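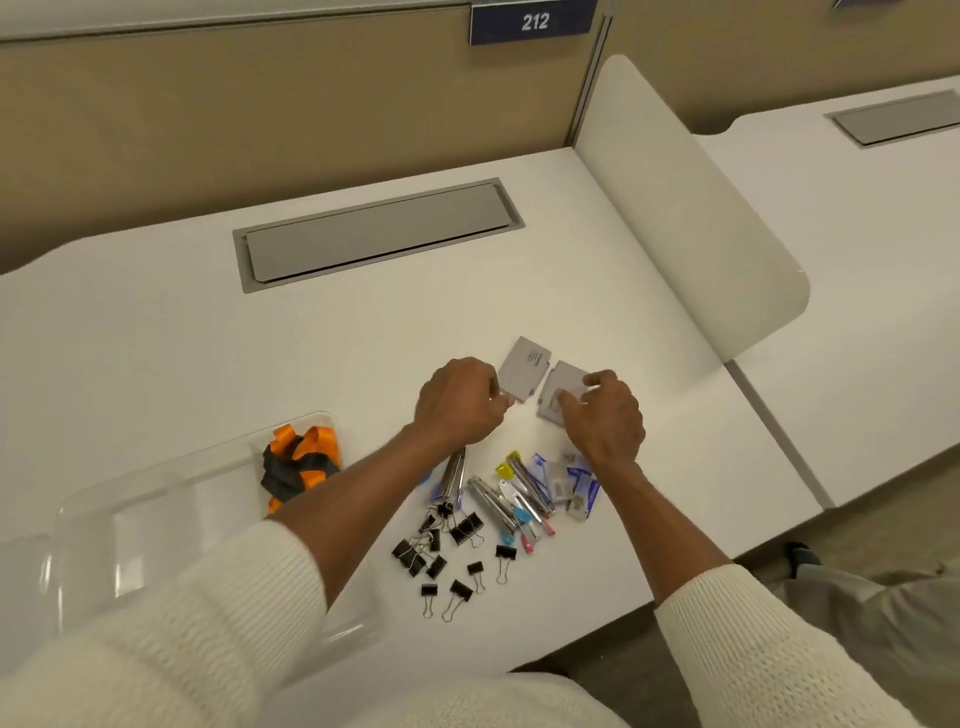
Two flat pieces of light grey cardboard, and a scatter of office supplies at desk 212.

Desk Organising Tips: What I'd Skip and What I'd Keep

Search this site Enter keyword Go

Every April the home and office catalogues arrive and every April they tell me I am one purchase away from a tidy desk. I've been reading this sort of advice for 14 years and I still lose the stapler. So take what follows as the notes of a person who tried most of it and gave up on a fair bit.

Colour-coded everything

Doesn't last. The coloured dots fall off, the green ones run out first, and you end up using yellow for both bills and warranties. Write the word on the folder in black marker. If you must have a system, two categories will do: things you have to act on and things you have to keep.

Drawer dividers you cut yourself

These I'll defend. Stiff cardboard does the job as well as the bamboo inserts, and you can bin it when you change your mind. Measure the inside of the drawer, not the front, then take 2 mm off so the piece drops in without bowing. Score the fold with the back of a butter knife. Where two strips cross, cut a slot halfway down one and halfway up the other. Glue is a waste of time in a drawer.

Someone will tell you to cover the strips in wrapping paper. Go ahead, but it scuffs within the month.

Vinegar on a white desktop

I don't know why vinegar gets recommended for every surface in the house. On most white desktops a damp cloth with a drop of dish soap lifts pen and coffee rings, and a second cloth takes off the film. Check what your top is made of before trying anything stronger. Baking soda paste got a ring off mine and left a dull patch the size of a saucer -- I'd rather have the ring.

Magic cable boxes

Tormod Haugen wrote in to praise his. Fair enough, but a box of tangled cords is still tangled cords, and a power board shut in a box with no airflow is a poor idea. Put a strip of masking tape on each plug with the name of whatever it runs. You'll be glad of it when you're on your knees under there trying to unplug the printer and leave the modem alone.

Clear organiser trays

I was doubtful about these and I'm now only half doubtful. Being able to see the paper clips does mean you stop buying paper clips. The trouble is that a tray with many compartments invites you to fill them all, and within weeks there's one holding a dead battery, a foreign coin and a key to nothing. Leave a compartment empty on purpose. Wash the tray in lukewarm water, as hot water can warp the thin ones. 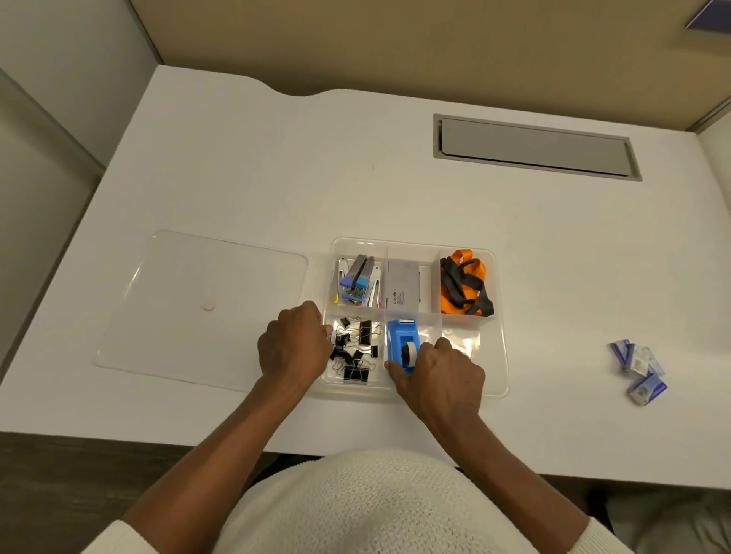 Both hands in a clear divided tray.

The "one in, one out" rule

Lovely on paper. Xiaoyan Shi says it works for her pens, and I believe her, but pens come into our place by the handful from banks and dentists. My version is to scribble with each one on the back of an envelope every few months -- if it skips, it goes.

Sticky residue from old labels

Cooking oil on a paper towel, ten minutes, wipe, then soap. The special removers do the same for more money and stink out the room.

Contact us | Copyright, all rights reserved | Back to top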